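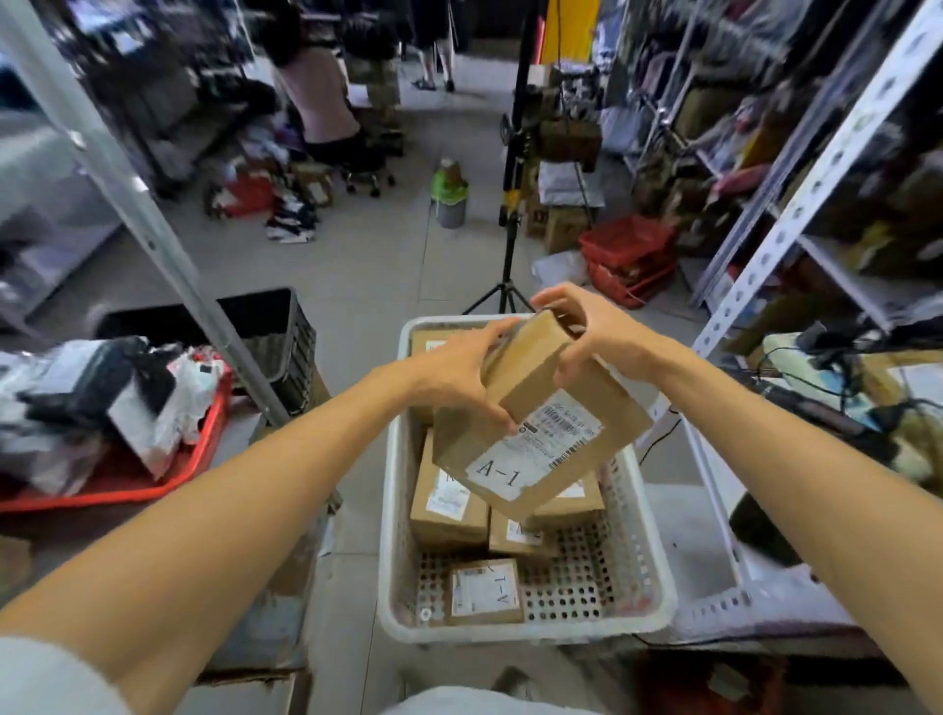

How to book a sunset horse ride without getting fleeced

Most sunset rides are sold on the sunset, which costs the stable nothing. Start with the horses. Write to the stable before you pay and ask how many riders go out with each guide, how long you are in the saddle, and what the weight limit is. If they say there is no weight limit, cross them off. Then look at how they keep their bookings. A small parcel can get a shipping label and a hand-lettered "A-1" so it ends up in the right basket, and I expect my reservation to get at least that much care. Ask for a booking number, in writing, with the start time on it.

Next, check the clock. A "two-hour ride" at Clandia was 70 minutes on the horse when I took it in October. The rest was a van, a waiver and a long wait for helmets. Ask when you mount and when you get off.

Look up sunset for your date and count backward. You want to reach the viewpoint 15 minutes early. If the stable sends every group out at the same hour all year, you are buying an evening ride and maybe a sunset.

Pay a deposit only. Gisler wanted the full 300 up front for two people, no refund for wind - I walked away. Get the weather rule before you send money.

On the day, go see the horses before you sign. Check under the saddle pad for sores. Watch one walk. If it's lame or the girth is rubbing it raw, leave, deposit or no deposit. 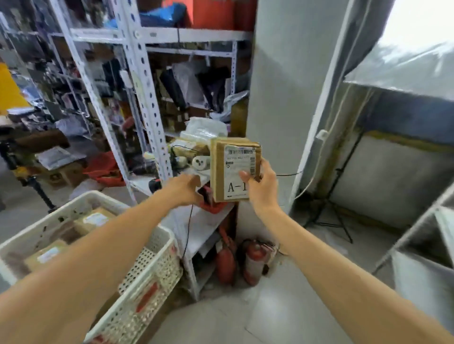 Flurina Zürcher wrote in to say I'm too hard on the vans: at Grimari the drive gets you past the paved road, and she would take a shorter ride on dirt over a long one in traffic. Fair enough. I'd still want the drive listed separately from the riding time.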